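Angate motel to reopen in January under new owners
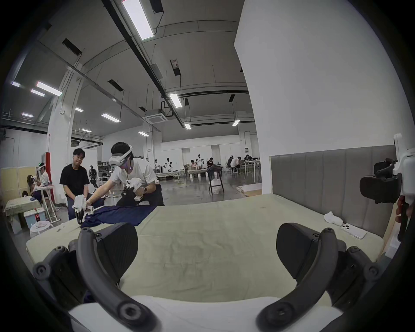 By Maksym Marchuk
Posted 19 June 2024 | Local news

The old Angate Motor Inn, closed for four years, will take guests again in January. The new owners confirmed the plan at a public meeting in the town hall, where 50 residents came to hear what will happen with the building on the highway.

The buyer is Flestari, a family company which already runs two small motels further up the coast. Its director, Didier Ferrand, told the meeting that the motel will keep its name and its sign, and that most of the work will be done inside the rooms.

"The walls are good and the roof is good," Mr Ferrand said. "What is tired is everything a guest touches. The beds, the carpets, the taps. So we begin from there."

All rooms will get new beds, new hot water units and reverse-cycle air conditioning. The carpet will be taken out and replaced with hard flooring, after several summers in which the ground floor rooms smelled of damp. Two rooms near the car park will be changed to have wider doors and a step-free shower.

The motel was for many years the only place in Angate where a visitor could sleep without booking a whole house. When it closed, travelling workers and families who came for funerals or weddings had to drive to the next town, or to ask for a spare room with relatives. Several speakers said that the pub lost a good part of its dinner trade in the same period.

A petition to the council last year, asking that the site should not be rezoned for storage sheds, collected 1,239 signatures. The council did not rezone it, and the sale to Flestari went through in autumn.

Not all people at the meeting were satisfied. Neighbours from the street behind the motel asked about noise from the air conditioning units, which are planned for the back wall. Mr Ferrand answered that the units can be moved to the highway side, but that this would need a change in the drawings and a new approval from the council. He promised to bring an answer in writing before the building work starts.

There were also questions about the swimming pool. The pool has been fenced and covered since the closure, and an inspection found cracks along the deep end. Flestari has not decided if it will be repaired. One possibility is to fill it in and make a garden with a barbecue - an idea which got some applause, and also some loud disagreement from parents who remember learning to swim there.

The building work was given to Farkex, a contractor which also did the new change rooms at the oval. The company says it will look for local electricians and tilers first, and that tradies who are interested can leave their details at the council office. The work will start with the upper floor, so that the office downstairs can be used in the meantime.

The former breakfast room will be rented separately. It will become a café under the name Güneş, open to the public from early morning and not only to guests of the motel. The menu is not finished, but there will be eggs, flat bread and proper coffee, and takeaway for truck drivers, who will be able to stop in the long bay at the side. The café hopes to open some weeks before the rooms.

Prices for the rooms have not been announced. Mr Ferrand said only that there will be a weekly rate for workers, as there was before, and that dogs will be allowed in the ground floor rooms for an extra charge.

The drawings can be seen at the council office and in the library during normal opening hours. The development application has the number 416, which should be written on any comment sent to the council. Comments can be made by email, by post or at the front counter, and those who live directly beside the site will also get a letter.

A second meeting will be held when the question of the air conditioning units is answered. The date will be put on the noticeboard outside the post office.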